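From: Karlijn Coppens
To: Zurnside handling list
Date: Jun 29, 2019
Subject: Re: draft rule on finger pads

Nour Tarawneh wrote:
> The draft says pads are to be checked "regularly". Our people at
> Fagundes read that as once a shift and Anas reads it as once a week.
> Can we put a number in? Also, does a frayed edge count as a fault?

Nour, I agree the word has to go. My proposal is a check every 200 grips on soft footwear, written in the log with initials. Sandals and clogs are where the hand-held units have to come in close to the table, so I would start with those.
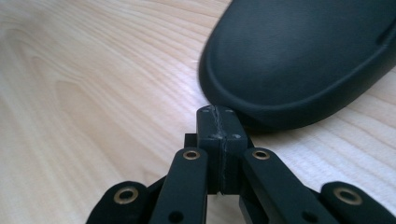

Who signs off a pad change?
The person holding the gripper signs, and the shift lead countersigns within 60 minutes.

On fraying, I would split it in two. Fuzz along a cut edge is a note in the log. Covering that lifts off the block, or threads hanging down, means the pad is changed before the next run.
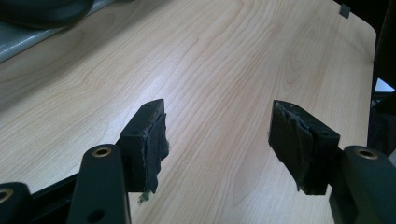
Qusai wanted a limit in millimeters for loose threads. I left it out of section 7. People will not measure a thread in the middle of a session, and a rule that gets skipped is worse for us than a strict one.

The other open point is where to grip. The draft now says to take a slide by the rim of the sole at the toe, and to leave the strap alone unless the task sheet asks for it.

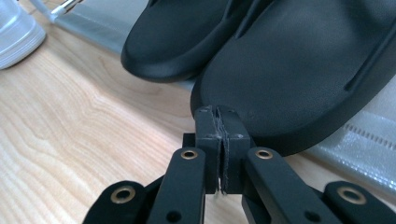
Karlijn Coppens
Handling Rules Editor, Putent

PS - comments on section 7 go to Ehsan, please. The rest can wait for the November draft.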